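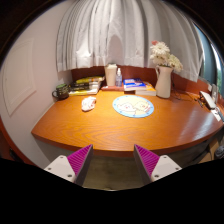 Figure 1. Wrist view of the desk used for the Prembridge subset, with both finger pads open.

# Ponden Desk Mouse: data card

Ponden is a small set of hand-held gripper demonstrations in which a computer mouse is picked up from, or put down on, a cluttered desk. It was recorded to test one question: whether a policy trained on wrist views alone can learn when to close the fingers if the background stays busy and the object is smooth and low. The set holds 307 demonstrations by 4 operators. Of these, 32 are held out for testing and should not be used for tuning.

## Contents

Each demonstration is a folder with a video file, a gripper width track and a pose track. Width is given in metres between the inner faces of the fingers. Pose is relative to the first kept sample, so there is no shared desk frame across folders. Anyone who needs one will have to build it.

The fisheye view is stored as recorded, including the black border. We did not undistort it. Early tests with a flattened view lost the outer part of the desk, and the policy then drifted sideways on approach.

## Phases

Every folder carries phase labels, written by hand and checked by a second person:

- `reach`: the fingers are open and moving towards the mouse.
- `straddle`: the mouse is between the open fingers and the width is not yet falling. This is the hardest label to place, and the two labellers differed here more than anywhere else.

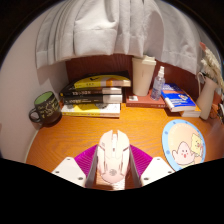

- `hold`: the width has settled on the body of the mouse. Small changes after this point are pad flex and are not relabelled.
- `release`: the width is rising and the mouse is no longer carried.

Labels are stored as start and end indices. The end index is exclusive. Where `straddle` is shorter than 2 samples it has been merged into `reach`.

## Scene variation

The back of the desk was left as a normal working desk, with books, a lidded cup, a spray bottle and a vase. Items were moved between sessions, and no record of their positions was kept. A round cartoon mat appears in many folders. It is not a target and has no label, but it is a strong visual cue, and results should be read with that in mind (see Limits). 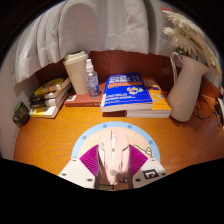 **Ilídio Torres**
Data lead, Ponden

## Baseline

The baseline takes a short stack of wrist images and the present width, and predicts a run of relative poses with a width for each. It was trained on the Prembridge subset and tested on the held-out folders by replaying the images and comparing the predicted closing time with the label. No arm was used for this result.

Adding the phase label as a second training target cut early closing. The gain came almost wholly from `straddle`. With that label removed and the others kept, closing time was no better than in the plain model - the remaining phases seem to be easy to read from width alone.

Keith Cropper repeated the training with the Driltia loader and got the same ordering of models. The loader drops the last sample of each folder, so its closing times are not to be mixed with ours.

## Limits

All Prembridge folders come from one desk with a glossy top. Reflections on the wood move with the wrist, and the policy may be using them as a depth cue.
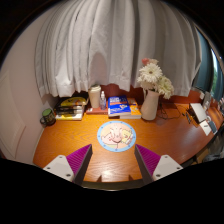

We tried to measure this by blurring the lower half of the desk area during replay. Closing time got worse for the plain model and hardly changed for the phase model, which is weak evidence at best, as the blur also hides part of the mouse. Masking the mat gave mixed results and is not reported.

The set does not cover left-handed use, dim light or a mouse with a cord. Failed grasps were kept only if the operator tried again within the same folder; they carry the flag `retry`. The Valcárcel recordings follow the same layout but use a different width zero, and must be shifted before the two are joined. The offset is in `width_notes.txt`.

## Changes

October: phase labels rechecked, `retry` flag added, pose track now starts at the first kept sample.

Contact: Ponden data desk, Prembridge | © Ponden | Back to top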